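Meroline home demonstration work: progress report to Ramavska
Last updated: November 21, 2025
4 min read

Where we are

Ramavska is paying for 700 usable demonstrations of bedroom tidying by hand-held gripper, delivered in 12 batches. We have delivered 6. That puts us on the schedule agreed in July, and I would ask you not to read too much into it. Batches are easy to deliver. Whether a robot arm can learn anything useful from them is a separate matter, and the evidence so far is thin.
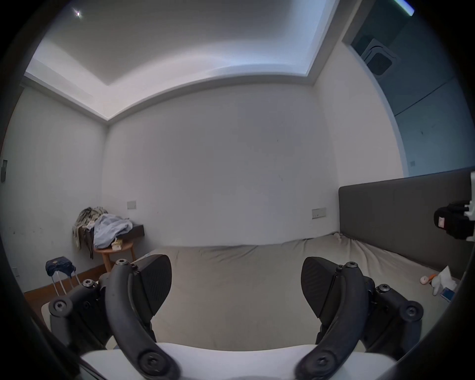
Collection in the home

The bedroom work is centered on the bed and the clothes. A bed is a poor surface for this. The sheet creases, the creases move when the fingers touch them, and a policy trained on one set of wrinkles may simply learn the wrinkles. Prostelix argues that enough variety will take care of this. Perhaps, but their argument rests on rigid objects on a table, and we have not seen it hold for cloth.
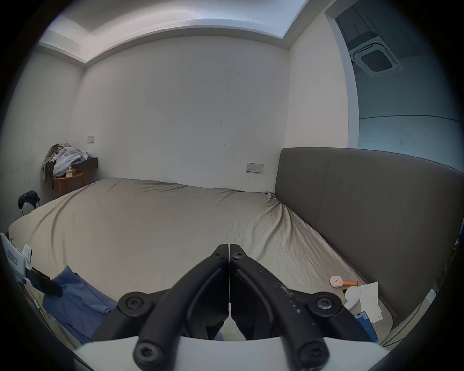
Operators also vary more than the plan allowed for. One closes the fingers early and approaches slowly, another comes in open and fast. Both are correct under the written instructions, which say nothing on the point. We have rewritten that page, and the Moffat site will use the new version from batch seven.

Rejected recordings

Over 30 recordings failed review in the last batch, most of them for lost tracking during quick turns of the wrist. Slower turns fix it, but slower turns also make the motion less like what a person does, and that was the reason for using a hand-held tool in the first place. I don't have a good answer yet.

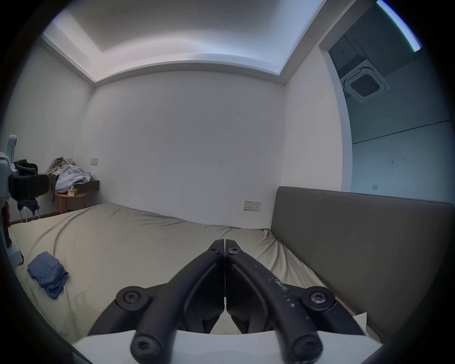

The remote-control comparison is behind. We planned to repeat the same garment tasks by teleoperation and have only done the short ones – the folding tasks took so long that operators gave up on them. Until those are finished, any claim that hand-held collection is better should be treated as a guess, ours included.

Next period

Finish the teleoperated folds, or report that they can't be done. Train on the first six batches and test in a room that was not used for collection. We ask that Ramavska hold the decision on a second home until that test is in.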